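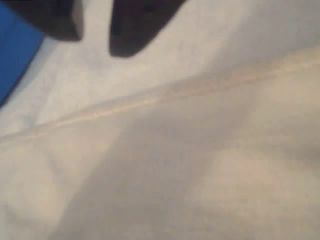 The group at Correia asked whether the 1323 successful grasps were counted before or after the second attempt was allowed. We answered that only the first attempt is counted, from 1642 in total.

Minutes, Neldale cloth handling group, February 2025

1. Grasp method. Jolto now searches for the seam first and closes the fingers on it. In 122 cases it took two layers of cloth. These stay in the results as failures.

2. Labels. The four label types from October are kept.

3. Fimgate. The export still loses the force values. To be repaired before the next meeting.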